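How do I get the cloudy white film out of my glass kettle?

Posted in Kitchen & Cleaning
221 views

Beatriz Rebelo
March 14, 2026

Hello everyone, I hope this is the right section. I moved in April of last year to a town with very hard water, and my glass kettle has been going downhill ever since. There's a chalky white layer on the bottom that I can feel with my fingernail, and lately little flakes end up in my tea, which puts me right off it. Dish soap does nothing at all. I tried a green scrubbing pad once and stopped when I heard the noise it made!

It was a gift from my aunt and I'd love to keep it nice. I make tea 4 times a day at least, so it never gets much of a rest.

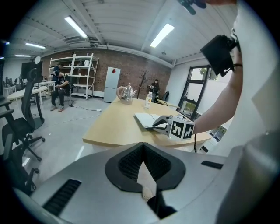
My neighbor swears by bleach, but I'm nervous about putting that in anything I drink from. Is vinegar safe for glass? Will everything taste like salad dressing afterward? And if I switch to bottled water, would that stop it coming back, or am I just spending money? Thank you so much in advance, you're always so kind on here.

Clestex

Hi Beatriz! Please skip the bleach. It doesn't dissolve scale anyway, and I wouldn't want it near my tea either.

Plain white vinegar is perfectly fine on glass. Mix it half and half with water, enough to cover the white part, warm it until it just starts to steam, then take it off the heat and leave it alone for an hour (I usually forget mine and come back after lunch, no harm done). Open a window, the smell is something. Pour it out, wipe the inside with a soft cloth, rinse well, then boil a full kettle of fresh water and throw that away. If you can still smell vinegar, boil and dump once more.

If the layer is really thick you may need to go through it twice. My mother's kettle took three rounds and she'd been ignoring it for years, bless her. Check the instructions first if yours is electric, as some makers would prefer you use their own descaler.

Mernorix

lemon juice works too. smells better

Zarkasby

I use citric acid, the powder sold with the canning supplies. 2 tablespoons to a full kettle, bring it to a boil, let it sit for twenty minutes or so, rinse. No smell, and one bag lasts me around 6 months. Don't lean over it when you add the powder because it can fizz.

On the bottled water, it depends on the brand. Some spring water is every bit as hard as what comes out of your tap, so look for the mineral content on the label before you buy a whole case. A filter pitcher worked out cheaper for us. What helps most is emptying the kettle after the last cup at night. I leave the lid off so it dries out, and I only descale every few weeks now.

Beatriz Rebelo

Thank you all! I have vinegar in the cupboard, so I'll start with that this weekend and get some citric acid next time I'm at the store.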